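Lollo Household Manipulation Project
Progress report to the Pludell fund, second period
Prepared by Bjartur Ravn, project lead
October 19, 2020

Summary

Work on the simulated household tasks continued through this period, but we lost 14 working days to a fault in the arm controller. The fault is understood and a repair is in place. It has not been signed off yet, and the move to the physical robot at Jindum is on hold until it has.

What went wrong

In August we began running the long kitchen sequences, where the robot drives up to a work surface, reaches for an item and moves on. In 8 of 76 runs the left arm kept moving after the software had ordered it to stop. The extra travel was small in most cases. In the worst one the wrist went on for 22 millimeters and the fingers were pushed into the side of the counter. The simulator recorded a contact force well over the limit we agreed with you in the project plan.

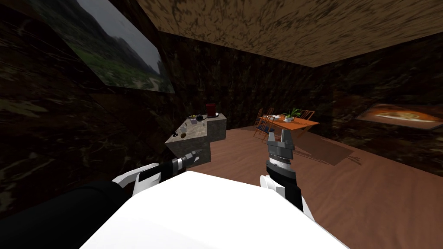 The fault sits in the handover between two parts of the controller. One part plans the arm motion and the other watches for stop orders. When both arms were active, a stop meant for the left arm could wait in line behind a message for the right one. The approach to the counter is where this matters most. With the left fingertips almost at the stone side and the right gripper held upright out over the floor, there is very little room for a late stop. We had tested each arm alone before August and seen no trouble, and that gap in the test plan was ours.

Repair

Bergmann supplied the original controller code and helped us trace the message order. Stop orders now go through their own channel and are handled before anything else. We also added a second check that cuts the arm motion if the wrist is still moving shortly after a stop has been sent. The second check does not depend on the planner at all.

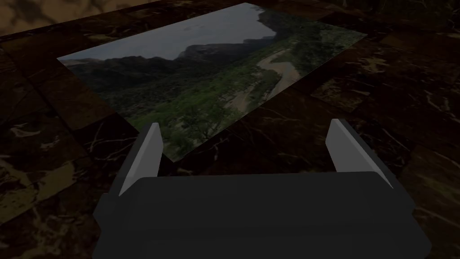

The same change was made to the gripper commands, which used the old message line too. We had no recorded failure there, but a gripper that closes late could damage an item or trap a hand on the real machine. Reaches down to floor level have been added to the test set for the same reason, as the arm is close to full stretch in those positions and slower to settle.

Retesting is under way. No late stops have been logged so far with the new channel. The runs with both arms moving are only partly complete, so we are not claiming a result from them yet.

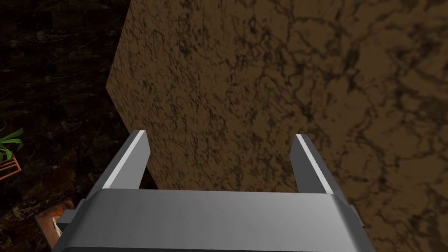 Gripper open, view from behind the gripper, simulated apartment.

Effect on schedule and budget

The physical trials move back by one reporting period. No extra money is requested. The lost time was covered by putting off work on the drawer tasks, which will now start after the retest.

Next steps

Finish the two-arm retest and send you the full log. Have Bergmann review the second check independently. Agree on a new date with Jindum for the first supervised session on the physical robot.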